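The quote from Muñoz came in on the first of the month, and Devendra Negi read it at the kitchen counter before he took his coat off. One household arm and base, 3,193. Delivery was extra. The service plan was extra too, and it ran for 2 years.

His mother wanted to know if it would carry a plate.

"They say it will," he said.

"Who says?"

"The salesman at Vostix. The Lullari people said the same thing about theirs, and it was 400 more."

She took the paper from him and turned it over to see if there was anything on the back. In October she had gone down in the hall with a bowl of soup, and since then she ate standing at the stove so she wouldn't have to carry anything. He had set aside money every week. He was still short by 90.

Muñoz had built her living room on the computer from his measurements, so they could see the thing at work before they signed. He opened the laptop and put it between them.
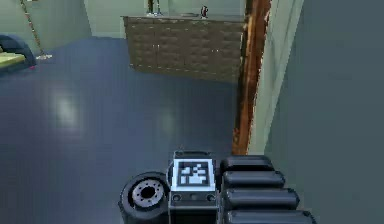
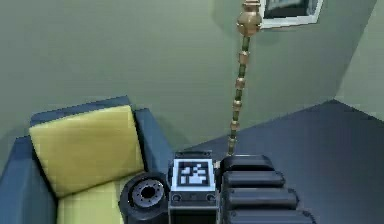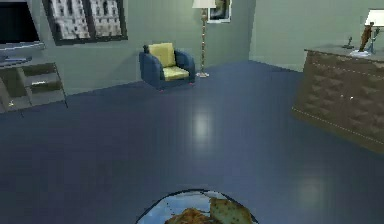
"The floor's too blue," his mother said.

"They can change that."

"And I never had a yellow cushion in my life."

"Ma. The floor doesn't matter. Look at how much room it needs."

She looked for a while. Then she asked what happened if it broke after the service plan ran out, and he said they would pay by the hour. She asked how much an hour. He didn't know. She got a pencil from the drawer and wrote that at the top of the quote, and under it she wrote "delivery," and she underlined both.

"Call them in the morning," she said. "Ask for 90 off."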